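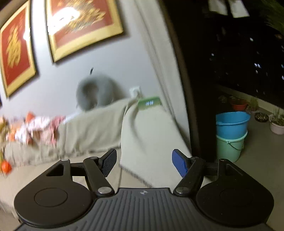

Erkadel: a small dataset of cookie banners

Erkadel records what cookie banners ask of people the first time they open a website. We wanted to know how many clicks it takes to say no compared with how many it takes to say yes, and we ended up with something we think other people will enjoy digging into!

What's in it

banners.csv has one row per site visit, with the site category, the banner language and the wording of every button on the first screen.
clicks.csv has accept_clicks and reject_clicks for each visit. If there was no way to refuse, reject_clicks is blank (please don't read blanks as zero).
text/ holds the full banner text, one file per visit, in UTF-8.

Version 6 covers 91 sites, 37 of them news publishers. The rest are shops, travel sites and public services. We visited every site with a fresh browser profile, no ad blocker and no saved login.

Labels

Rajkumari Chaudhary wrote the labeling guide and Wichai Hemmin did the second pass. The hardest call was the "legitimate interest" toggle, which some sites leave switched on even after you press Reject. It has its own column now, li_default, and it's my favorite part of the whole release. Sort by it and have a look!

Loading it

Any CSV reader will do. Fields are separated by semicolons, and button text can contain line breaks, so keep quoting turned on. The Nalteo script in tools/ joins the two tables on visit_id and prints the first 50 rows.

Known problems

Banners change all the time, and plenty of these will look different by now. All visits were made in December from one country, so sites that vary their banner by location show up in one form only. Button color was recorded by eye in early versions and we dropped it. The data describes what a banner offered. It doesn't tell you what cookies were set afterward, and it isn't a ruling on whether a site follows the law.

License and fixes

CC BY 4.0 for the tables and labels. Banner text belongs to the sites that wrote it. If you spot a wrong label, open an issue with the visit_id and we'll happily take another look.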